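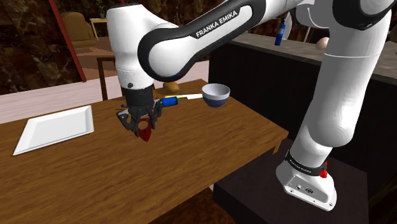 Practice Runs at the Kitchen Table

At the Zeller laboratory, a robot arm may clear the same table 3000 times before any motor turns. The work takes place in simulation, where the Ukurer project tests whether household skills learned on a computer can be carried over to a real machine.

The method, named Tirkudmont, changes the room between attempts. Furniture, wall patterns and tableware are replaced, while the task stays the same. The arm must pick up one item and set it in a tray.

"A policy that has known only one kitchen tends to fail in the second," said Driss Younis, who leads the project.

In March the group compared two policies. One had trained in a single room, the other in 13. Each was given 1000 trials in rooms it had not met before, and the second dropped far fewer objects. Thin utensils remain difficult for both - a matter the group will take up with its partner, Ortner, over the next six months.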